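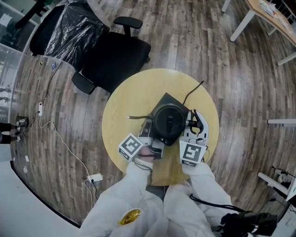 ## Altilance and Cloutier to open shared repair counter in August

Altilance, which runs the Zullow chain of household goods stores, and the repair firm Cloutier will open a joint repair counter for small kitchen appliances in August. The counter will operate inside the Zullow store on Skustetti Street and will take in kettles, toasters, coffee grinders, blenders and hand mixers.

Customers can bring in an item of any brand, whether or not it was bought at Zullow. Staff will check it at the counter and give a written price before any work begins. If the customer turns down the repair, there is no charge for the check. Items that can't be fixed can be left at the store for recycling.

The companies ran a trial of the service last year at a smaller Zullow location. During the trial, the counter took in 478 appliances. The most common faults were worn power cords, failed switches and blocked filters. Most jobs needed parts that Cloutier already had in stock, and the usual wait was two working days.

"People came in with toasters they had owned for years and asked if it was worth the trouble," said Gearóid Daly, head of customer service at Altilance. "Often the part was cheap and the work was short. We want them to be able to ask that question in the same place they would buy a new one."
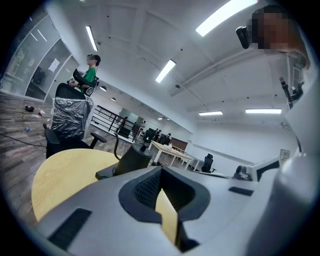 Cloutier will supply the technicians, the tools and the spare parts. Altilance will provide the floor space and handle drop-off, payment and pickup. The repair bench will be in view of customers, who may lean in, as the person at the upper right is doing, and look at the work, provided they stay on their side of the counter. Larger jobs will be sent to Cloutier's workshop, and the customer will be told before the item leaves the store.

Each completed repair will carry a six-month warranty on parts and labor. The warranty covers the repaired fault only. Microwave ovens, refrigerators and gas appliances won't be accepted.

The counter will be open during regular store hours, with the last drop-off one hour before closing. No appointment is needed. Customers should empty and clean their appliances before bringing them in, and should include the power cord and any removable parts.

**Media contact:** Gearóid Daly, Altilance customer service office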